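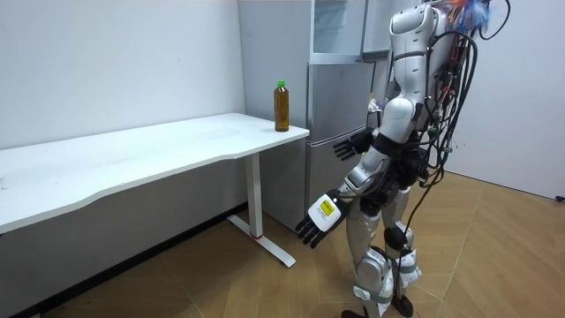 Attachment 1: small room, white desk, fridge end

Drallar helpdesk
Ticket: nightly backup to Akico box stops part way
Status: closed, see last entry
Opened: September 2025
Affects: shared drive, whole office

Original report
Backup hasn't finished properly for a while. Cronin says "completed with warnings" every morning so we assumed it was fine. Went to get an old quote back for a customer and the folder was there but empty. Looked at a few others, same. Some folders all right, some half there. Can someone look today please, month end coming up.

Log

First look. Logged into the Akico box from my desk. Plenty of space. Both disks green. Cronin job is set to run at night, starts on time, ends early. Warnings list only shows a total, 105 skipped, no names. Not helpful. Have turned on full logging and will leave it to run again.

Asked everyone to please NOT tidy up or move things on the shared drive untill this is sorted. Live files are all fine as far as I can see, it's only the copy that's short.

Next morning. Same number skipped. Full log is huge and mostly rubbish but it does give names now. Two sorts of error in there:
- "path too long"
- "target not reachable, retrying"
Probably two different faults. Doing them one at a time.

Path too long. Cronin on our version gives up on anything where folder names plus file name come to more than 256 characters. All of ours are in Quotes. Someone has been nesting folders with the full customer address in each one, then again in the file name. Some have "final" in them three times. Windows opens them OK because the drive letter is mapped further down, so no one would notice.

Options: rename them, or update Cronin. Tried the update first on the spare PC. Update wants a newer licence. Have emailed Foveck for a price as they sold us the thing.

In the meantime wrote a list of the long ones and put it in the Quotes folder. Quotes team, please shorten. Street names can go, the customer number is enough.

Target not reachable. Pinged the Akico box from the server over lunch, no losses. Pinged again late afternoon, no losses. Checked the port on the switch. It's running at the slow speed, should be 1000. Reseated cable both ends, came up at full speed, dropped back again after a bit. Swapped for a new cable from the drawer. That one wouldn't link at all. Swapped again for one I'd tested first (should have done that to begin with). Full speed, stayed there.

Binned the dead one. If you take a cable out of the drawer and it's no good don't put it back in the drawer.

Reply from Quotes team
Renamed most of them. Couple won't rename, says file open. We haven't got them open.

Log

Two locked files. Server had them held by an old session from a laptop that went to sleep with the lid shut. Closed the session, files rename fine now. Done both.

Ran the job by hand in the afternoon. Got further than it ever has and then "target not reachable" again, right near the end. So cable was a fault but not the only one. Annoying.

Checked power settings on the Akico box. Disk sleep was on, set to a short time. Wouldn't have thought that would matter during a backup but Cronin stops sending while it builds its index at the end, disks go to sleep, Cronin tries to write the index, waits, gives up. Fits with where it stops. Turned disk sleep off.

Also bumped the retry wait in Cronin while I was there. Yes I know, two changes at once. Wanted it working tonight.

Next morning. 29 skipped. No unreachable errors at all. The ones left are all temp files, the kind with the squiggle at the front. They don't need backing up. Added a rule to ignore them.

Morning after. Nothing skipped. Finished before anyone was in.

Test restore. Pulled back the quote folder from the original report to a seperate place and opened the files. All there, all open. Tried another from Accounts and one from Photos, both OK. Bear in mind these are copies from this week. Anything deleted before the fix and never copied is not coming back from here.

Reply from reporter
Brill, got the quote. Is the morning email going to say if it goes wrong again?

Log

It will now. Changed the alert so "completed with warnings" goes out with a red subject line and comes to helpdesk as well as the office inbox. Sent a test, arrived.

Foveck came back with the licence price. More than I'd like. Parking the update until October, long paths are sorted by hand for now. Quotes team have agreed to keep folder names short.

Still to do, not holding the ticket open for these:
- label both ends of the new cable
- test restore again in October
- go through the cable drawer
- write down the Cronin ignore rules somewhere that isn't this ticket

Closing. Reopen if the red email turns up.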